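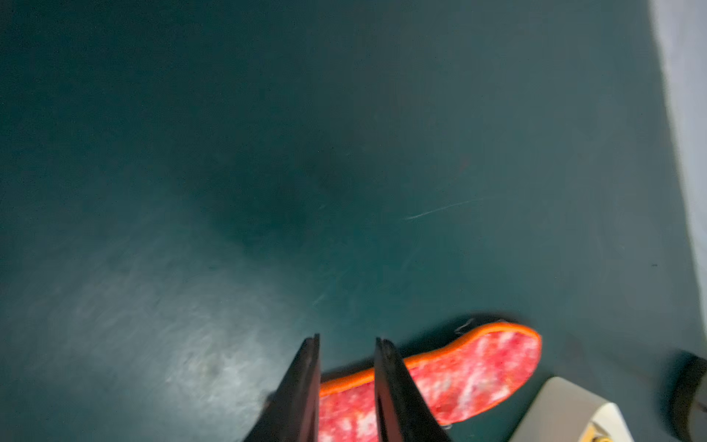 Teleop demos: gripper keeps missing flat stuff on the floor

Posted by Stusow, 12/1/20

Trying to teach the arm to pick flat things up off the floor and put them in a bin. Insoles, slipper soles, that kind of thing. Driving it by remote with the wrist camera view only. 21 demos so far and the policy is garbage. It gets over the sole fine, fingers open either side, then stops a bit too high and closes on air. Or goes too low and drags.

Floor is shiny in places, bad glare on one side and a big shadow in the middle. Could that be it? Or do I just need more demos? Also is it cheating to look at the real arm while I drive, or should I stick to the camera feed. Two finger gripper, nothing fancy.

Dromik

More demos wont fix it if the demos are all a bit different at the bottom. Had the same thing with place mats. Go back and play yours, watch only the last second before the fingers close. I bet you hover, creep down, back up a little, creep again. It learns the hover.

What worked for me:

Pick one height to pause at, same every time. Then one move down, no stopping. Close. Lift.

Grab across the narrow way, never the long way. Turn the wrist before you go down, not on the way.

Throw out any demo where you had to fix it halfway. I binned 9 of mine and it got better the same evening. You can add recoveries back later, on purpose, once the plain grab works.

Looking at the arm – I'd say don't. If you can see the height and the camera can't, you're using info the policy never gets. If you really can't do it from the feed then the policy can't either, and you need a second camera off to the side. Cheap webcam is fine, just bolt it down so it doesnt move between sessions.

Glare is real but it's second on the list. Move the lamp around between demos so it sees a few kinds of light.

Ilie

just get more data. i did 765 for a sock task and it was ok in the end

Lillach

Agree with Dromik mostly. Would add, check your lag. If the video is behind your hand you will slow down near the floor without noticing, and that's your hover right there. Mine was bad over wifi, went to a cable and the demos looked totally different.

Other thing – if the arm lets you push it by hand, try 5 that way before recording more by remote. You feel the floor through the fingers so you stop guessing at height. Keep your arm out of the camera view tho. I had to redo a whole set in May because my sleeve was in half of it.

And shift the sole a little every time, turn it too. If it's always at the same angle you're only teaching it that angle.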